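# Sim-to-real gap on a two-arm kitchen policy: is my evaluation wrong or is my training data wrong?

**Humaira Jafri**, posted 10/29/26

I'm working on a bimanual manipulation project and I'm stuck on how to read a result. We train one policy on simulated demonstrations only. The task is simple to state: pick up a named item from a cluttered counter with one arm, put it in or on another named item, and use the second arm if the target needs to be held still.

The training set is 3000 simulated episodes. Object positions are randomized each time, and so are the lighting and the counter texture. In simulation the policy passes 97 percent of held-out episodes. On our real setup it does far worse, and the failures are nearly all the same kind. The arm goes to the right object, closes a little early, and pushes the object away.

The renderer we use is Broletti. Objects come from a mixed asset pack and a lot of them are shiny. The layouts are generated by a script that drops items until the counter is crowded, and it allows some overlap as long as nothing sinks into anything else. A typical one has a big pan between the arms and smaller things pushed out toward the sides:

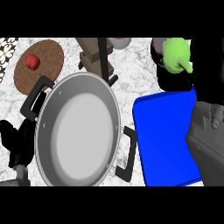
## What I have tried so far

- Retrained with twice the lighting range. No real change.
- Added noise to the joint readings. Slightly worse in sim, same on the real arms.
- Swapped the policy head for a smaller one. Worse everywhere.
- Checked the camera calibration on the real side twice. It is fine as far as I can tell.

I had 2000 episodes before and went to 3000 hoping more data would help. The sim score went up a bit and the real one stayed where it was. My advisor wants to know if we should collect real demonstrations, and I would like a better reason than "the number is low" before I ask for lab time. How would you separate a vision problem from a contact problem here?

---

**Thodoris Nikolaidis**

Closing early and pushing the object is usually depth or timing. I would test those two before touching the training data again.

For the vision side, do an open-loop replay. Take a simulated episode that passes and set up the real counter to match it as closely as you can. Run the recorded actions on the real arms without the policy. If the replay grasps the object, your contact model is probably good enough and the policy is getting something wrong from the real images. If the replay also pushes the object away, the images are not your first problem. Match the starting joint positions too, or you won't learn anything from it.

Do this on objects of different shapes. Your scene has a small red bell pepper sitting on the cork trivet and a wide flat pan with bracket handles, and those are very different grasps. A pepper rolls if one finger arrives first. A pan handle doesn't, but it will swing the whole pan if you hit it from the side. If you lump them together in one success rate you can't tell which one is failing. Report per object, and report reach and grasp separately.

For the timing side, log the time between image capture and the command going out. In sim that delay is normally zero unless you added it. We had a similar gap on the Vevard project and most of it was delay. The policy had learned to start closing based on where the gripper was in the image, and on the real arms that image was old by the time the command got there. We put a random delay into training, drawn again for each episode, and the early closing mostly stopped. We didn't need new real data for that part.

One more thing about the metric. How does your sim decide an episode passed? If it only checks the final object position, a policy can shove an object into place and still get credit. Go through some of the passing episodes by eye. I would do this first, before the replay, as it costs you an afternoon and no robot time.

---

**Markos Rallis**

Just collect real data. We mixed in 327 real demos and it got better. Sim only doesn't work for grasping in my experience.

---

**Iason Stamatopoulos**

I agree with Thodoris on the replay but want to add something about the layouts, which I don't think is a small issue.

In your picture one handle of the pan lies over the edge of the trivet. What does the physics do with that at reset? If your script places things and the renderer starts right away, you can get items resting at heights they would never have on a real counter, or a pan that is slightly tilted. The policy sees that over and over and learns grasp heights from it. Let the scene settle with physics on before the episode starts, then throw out any layout where an object moved more than a small amount. I use Vovska for this but any engine has a way to step without rendering.

Also check the friction values in the asset pack. Ours came with one default for everything, so the cork, the metal and the vegetables all slid the same way. If friction is too high in sim, a sloppy grasp still holds, and the policy never gets punished for closing early. Lower it and randomize it per object. Expect your 97 to drop. A lower sim score that tracks the real one is more useful to you than a high one that doesn't.

About Markos's answer, real demos may well help, but you asked how to tell the two problems apart and adding them now will make that harder. Keep them for after. When you do collect, hold back a set of real layouts for testing and don't train on those.

---

**Humaira Jafri**

Thanks. I looked through the passing episodes and the check is final position only, so some of them are pushes. I have changed it to need a lift before the object counts. The layouts are not settled before the episode either, so I'm fixing that next and then doing the replay. Delay in sim is zero. I'll post the per-object numbers when I have them.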